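**Collapsible tube** (also *squeeze tube*, in trade use just *tube*). Soft-walled container for pastes, creams, paints, glues. Closed at one end by a fold or a seal, open at the other through a nozzle or plain neck with a cap. Squeezed from the sides, contents come out the front.

## Origins

Tin tubes for artists' oil paint, first half of the 19th century. Before that, painters kept ground color in small bladders tied with string, pricked with a tack. Messy, and the paint dried out fast. Tin didn't react with the oil and stayed flat once pressed, so little air got back in. Toothpaste came over from jars and tins some decades later. Ointments followed, then glue, shaving cream, fish paste.

## Materials

- **Tin.** The original. Soft, clean, expensive. Now rare.
- **Lead.** Cheap, used for paint and for a time toothpaste. Dropped for health reasons.
- **Aluminum.** Still common for medical ointments, hand creams and food pastes. Lacquered inside when the contents would attack bare metal.
- **Plastic.** Springs back after squeezing, wich draws air in. Fine for shampoo, less so for anything that spoils.
- **Laminate.** Layers of plastic with a thin barrier between, often foil. Most toothpaste today.

## Manufacture

Metal tubes start as a small disk, called a slug. A punch hits it in a die and the metal flows up around the punch, making wall and shoulder in one stroke. Then trimming, threading of the neck, softening in an oven, lacquer, print, cap. Shipped open at the tail. Filling is done from the tail end with the cap already on, then the tail is folded over and crimped (metal) or heat sealed (plastic and laminate).

The works at Rirkholm ran 341 tons of slugs in its best year and closed its last tin line one February. Records are partial; Sayegh and Yordanov give differing accounts of what happened to the presses. Some went to Githolm. The Parry works took on the lacquering side and kept it untill the building was sold.

## Closures and tips

Screw caps oldest. Flip tops mostly on plastic. Narrow nozzles for eye products and glues, where a small dose matters. Blind necks, with a membrane pierced by a spike in the cap, used for medicines. 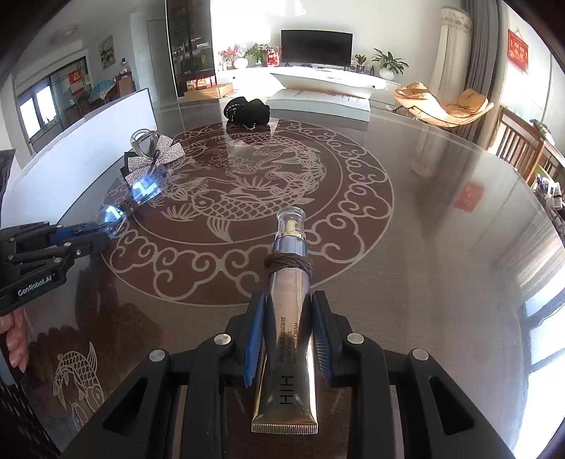

**Category: Cosmetic packaging**

Eye creams are usually sold in small sizes. Metallic finishes popular, not always real metal: often a printed or coated plastic. Tail crimp may be ridged for looks as well as grip.

## Recycling

Aluminum tubes recyclable if emptied, cap off. Laminates difficult, layers don't separate easily. Local rules vary a lot.

## See also

Ampoule, Aerosol can, Sachet, Tube key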